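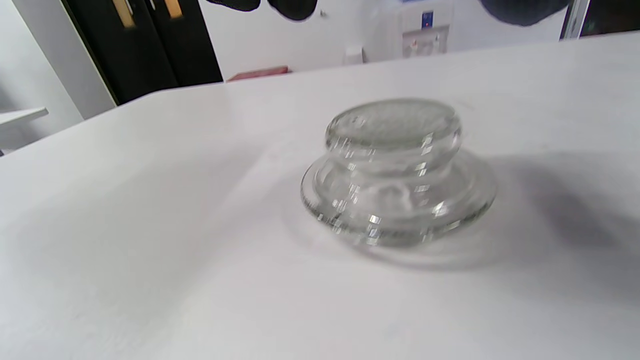 Page 500

Chapter 12
When the Grip Lets Go

If you've ever had a wet tumbler slide out of your hand at the sink, you already know most of what this chapter is about. Clear glass is hard on a gripper: the sensors see the table through it, and the fingers find a smooth, rounded edge where they expected something to hold. In April the bench crew at Wusurent lost a jar this way while running the Kata controller, and we'll keep coming back to that fault, so do settle in with it.

The task was a humble one, with dark beans heaped in a yellow funnel above a faceted glass container, and gloved hands working on either side.

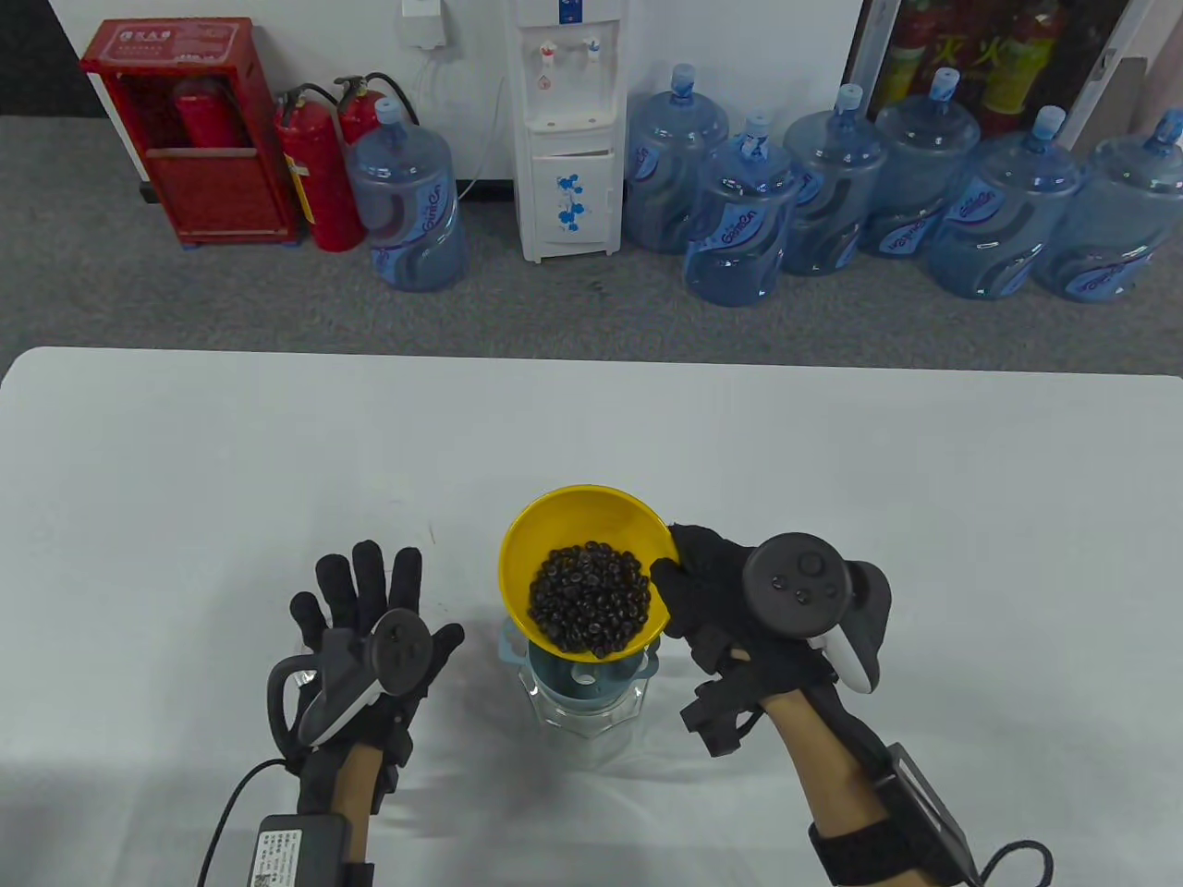

12.1 What the fault log showed

The log held 2,164 entries, and it's a rare student who enjoys reading one end to end (we certainly didn't!). Most were routine. The two that mattered were a lost position signal from the left glove and, straight after it, a close command that should have been blocked.

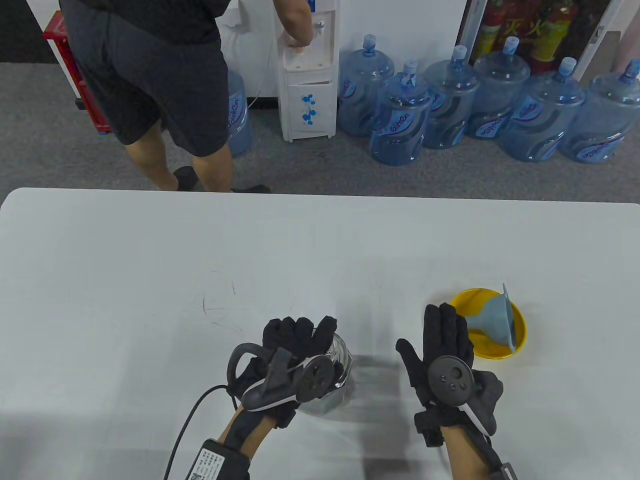

Cordero, who built the fingers, had set the force limit sensibly enough. The trouble was that the limit was only checked while the position signal was healthy, and so the one safeguard went quiet exactly when it was wanted.

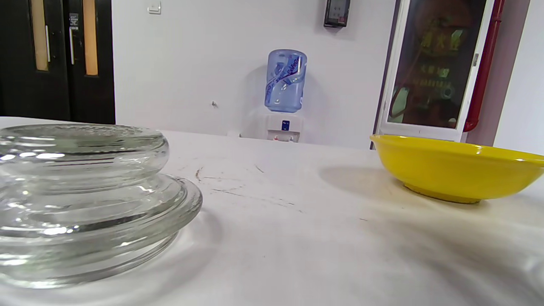 We'll work through the Cisport interlock next, starting with its wiring, and then look at how a stale signal ought to be handled. Keep your notes from Chapter 2 handy, as the stop categories come up again almost at once.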